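Brivden Bench: your questions about setting up and looking after the cell

Last updated October 4, 2023

I look after the Brivden cell, both the real one on the bench and the simulated copy that we try everything in first. I get the same handful of questions every week, so I've finally written the answers down. If yours is missing, drop it in the Ellau channel and I'll add it when I get a minute.

Do I have to use the simulated cell before I touch the real one?

Yes please! I know it feels slow. But a wrong offset in the sim costs you a restart, and a wrong offset on the bench costs me an afternoon with a hex key (and possibly a new peg). Get a clean run of 200 episodes in the sim, then come and find me.

Where does the peg panel go?

Load the Ciletti layout file and it will place itself. If you're moving it by hand, keep the stepped ledge towards the arm's base and save the pose under a new name. Please don't overwrite mine. Somebody did in January and I'm still finding odd copies of the old one.

How do I know which socket is number one?

Count from the left as the wrist camera sees it. So socket one is the left-hand end, socket four is the right-hand end, and the config file follows the same order. If your disc turns up at the wrong end, you've almost certainly got the camera flipped, and there's a setting for that under "view".

What should a start position look like?

One disc on socket one, the other three sockets free with their pegs showing, and both buttons in view on the ledge. Check it from the wrist camera before you press run, every time, even if it was fine yesterday.
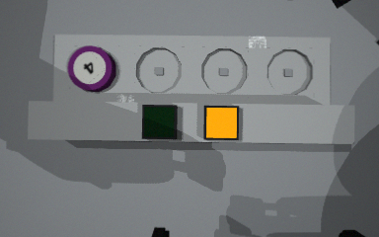
The right-hand button is orange-yellow in one view and dark brown in the other; the purple disc is on socket one in both.

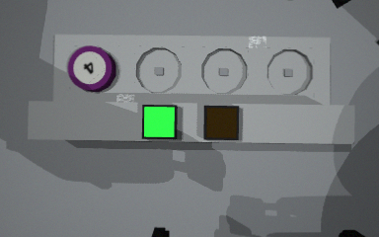

My buttons don't have the colours I set. Is something broken?

Probably not. Button colours live in their own little file, separate from the layout, and it gets read when the cell loads. Change it halfway through a session and you'll keep the old colours until you reload. Type each channel as a whole number from 0 to 255. If you put in decimals it won't complain, it'll just give you something very nearly black, and you'll sit there wondering where your lovely yellow went. (Yes, I've done it. Twice.)

Can I turn the shadows off?

You can, but I'd rather you didn't for anything you mean to carry over to the bench. The arm throws big shadows over the board and your vision code has to cope with them. Switch them off while you're hunting for a bug, by all means, then put them back.

The labels on the panel are unreadable. Can I sharpen them?

You can raise the texture size, but everything slows down, and nothing in our code reads them. I leave them blurry.

The disc jitters when I put it on a peg. What now?

Lower the contact stiffness one step at a time and try again after each. If that doesn't settle it, check that the disc's hole still lines up with the peg, as the Hafþórsson import script sometimes rounds the last digit. Re-export the disc and the wobble usually goes.

How often does the real gripper need attention?

Wipe the finger pads at the end of every day you use it. I do a proper check every 2,000 cycles: pads off, screws checked, fingers re-zeroed against the block in drawer 9. Write it in the log afterwards, even if all you did was look.

Who do I tell if I bump something?

Me, straight away, and I promise I won't be cross. Leave the arm where it stopped and don't home it until I've had a look.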